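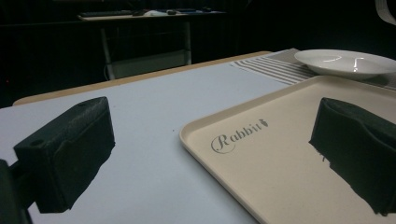

Fig. 3. Black foam fingers, left one with two small holes on top.

Section 14: Folding wings and arrestor hook (Brisis Norka carrier bomber kit)

Read the whole section first. Decide now, wings folded or spread. Can't be swapped later.

1. Cut hinge parts 19 and 41 from the sprue. Leave a bit of the gate on, file it back after.

2. Dry fit both into the wing root. Tight is fine. If it rocks, sand the lower tab, not the upper.

3. Folded wings: trim the outer panel along the scored line on the inside. Light strokes, new blade.

CAUTION: Plastic is thin here. Do not snap it along the line.

4. Cement hinge to root. Leave overnight. Seriously, overnight.

5. Add outer panels and the jury struts. Check both sides match from the front before the glue goes off.

6. Spread wings: skip 3 and 5, use the filler strips in the Utaneck bag insted. Thin cement, run it in from underneath.

7. Hook goes in last. Push the pivot into the slot under the tail, no glue. Should drop under it's own weight.

Note: early boxes have the hook moulded in the up position. Cut it off at the bulge and drill for the pivot, 3 mm deep.

Note: if using the Illés decals, put the wing walkways on before step 5. You won't reach them with the wings folded.

Paint for the hinge bay is on the colour chart, same as the wheel wells. Bomb bay doors are in the next section.

Revised 14/11/2023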